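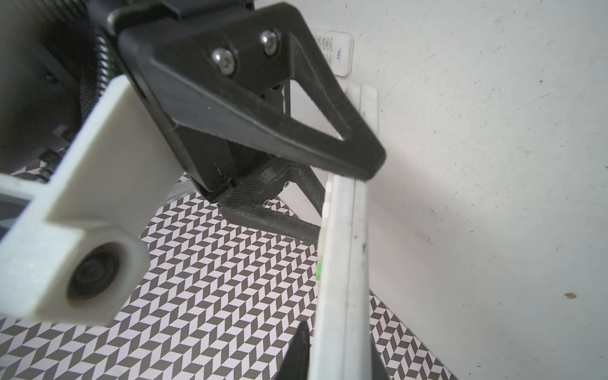

Starancombe apartments - heating and key deposit

chettiar55
Booked a two-room apartment at Starancombe for a week in July. The confirmation lists a 20 euro key deposit, cash only. Is it per key or per apartment?

vuterbridge_w
Per apartment. Paid it last summer at the desk, returned at checkout against the receipt.

IoloPumphrey
Per key when I stayed. Two keys, 40 euro. Check the second page of the terms, under Arrival.

vuterbridge_w
My terms have no such line. Which building? I was in the lower one.

IoloPumphrey
Upper building, 12 units, separate desk. The lower one may have its own terms.

chettiar55
Mine is upper. Second question - the kitchen. Two-ring hob or four?

zestton_k
Two rings and a combination microwave. No oven. The fridge has a small freezer compartment.

IoloPumphrey
Disagree on the oven. Corner units have one. Ask for the unit number in writing, they answer within 24 hours.

chettiar55
Emailed them. Reply dated 2022-03-03: one deposit per key, unit 12, oven included. Parking is extra and has to be booked separately.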